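Staff laptops: renewal programme and changes to driver updates

The Information Services team at Ginddale will begin the next stage of its laptop renewal programme in October. Colleagues who hold a portable computer issued before the last round of purchasing are asked to read this item in full, as the arrangements for drivers and system updates will change at the same time.

The inventory compiled by Yuxi Peng over the summer recorded 1,725 portable computers in use across all departments. Of these, 628 no longer receive driver packages from their manufacturer. They continue to work, and many are in good physical condition, but faults with wireless adapters, touchpads and display output are increasingly difficult to put right on them. The service desk has in several cases had to return a machine to an older version of its graphics driver after a system update left the external monitor without a signal.

Replacement will proceed by department. Finance and Admissions will be first, followed by the teaching departments and then the library. Line managers will receive a list of the machines assigned to their staff and should return it with any corrections before the exchange takes place. Where a colleague has left or has moved to another department, the list should say who now holds the computer. Machines that cannot be traced will be removed from the network register and will need to be presented in person before they are readmitted.

The replacement model is the Huvero 4, which was selected after a trial in which 50 members of staff used it for their ordinary work. Comments from the trial were favourable on the keyboard and on battery life. Opinion was divided on the screen, which some found too reflective near a window. A matt screen filter may be ordered from the service desk at no charge to the department. The new machines have no built-in network socket, and an adapter will be supplied with each one. Adapters carry an asset number of their own and must be returned with the computer. 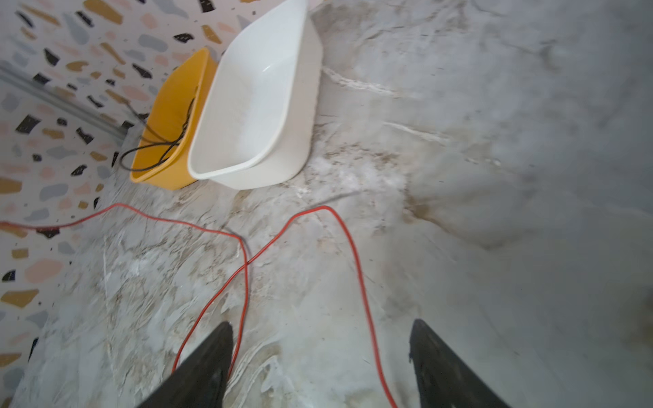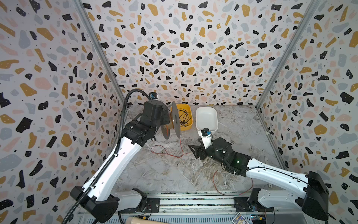 Drivers for the new machines will be distributed through Gerna, the management service already used for desktop computers in the teaching rooms. Updates will be downloaded during the working day and installed when the computer is next restarted. Staff will no longer need administrator rights to install a printer, a docking station or a headset, and requests for such rights will be considered only where a specialist application requires them. The same rule will apply to computers that control equipment. Where a machine is connected to apparatus of the kind shown in the second picture, with its two robot arms, the controlling computer will be placed in a separate update group and will receive new drivers only when the person responsible has agreed a time. Requests to join that group should be sent to Damir Ivanov and should give the asset number of the computer, the operating system and the name of any driver that must be kept at a fixed version.

Colleagues are reminded that drivers should not be obtained from general download sites. A number of these offer packages under the name of a well-known manufacturer, with descriptions that have little bearing on the device concerned, and the files often include other software. During the inventory, unapproved driver updating programs were found on machines in several departments. These programs have been removed. If a device is not working and no update is offered through Gerna, the service desk should be contacted before any other step is taken.

Preparing for the exchange

Documents stored in the shared folders or in the staff cloud area will be available on the new computer as soon as the user signs in. Files kept on the desktop, in the downloads folder or elsewhere on the local disk will not be transferred. Junhao Lu will hold drop-in sessions in the ground floor meeting room for anyone who would like help in moving files, and colleagues with large quantities of audio, video or measurement data are advised to attend early, as copying may take several hours.

Browser bookmarks will be carried over if the user is signed in to the browser with a staff account. Saved passwords held in a personal account will not be affected by the exchange, but staff should make sure that they can sign in to that account from another device. Those who use a telephone application to confirm sign-in should bring the telephone to the appointment.

Each appointment will last 50 minutes. The old computer should be brought with its power supply, its bag if one was issued, and any docking station. It will be held in secure storage for a short period in case a file has been overlooked, after which the disk will be erased. Requests to buy an old computer for private use cannot be accepted.

Applications outside the standard set

The standard set of applications has been reviewed by Yuxi Liang and is published on the service desk pages. Licences for other applications belong to the department that bought them, and the department should confirm before the appointment that the licence permits installation on a new machine. Some older statistical and drawing packages are tied to the hardware on which they were first activated – in these cases the licence must be released on the old computer before it is handed in.

Applications supplied by Li, including the timetable viewer, have been tested on the new model and need no action by the user. A fault affecting the print preview in the timetable viewer has been reported to the supplier. Until it is corrected, timetables should be saved as a document and printed from there.

Computers retained beyond the programme

A department may ask to keep an older computer where it is needed for a particular instrument or for software that cannot be moved. Such computers will be disconnected from the main staff network and placed on a restricted one, with access to shared storage but not to electronic mail. The head of department must sign the request and name the person who will be responsible for the machine. Requests will be reviewed each year.

Questions about the order of departments should be addressed to Ximeng Li. All other enquiries, including requests for a different appointment time, should be made through the service desk form. The desk is open from 8.30 am, and telephone calls will be answered until 5 pm throughout the programme.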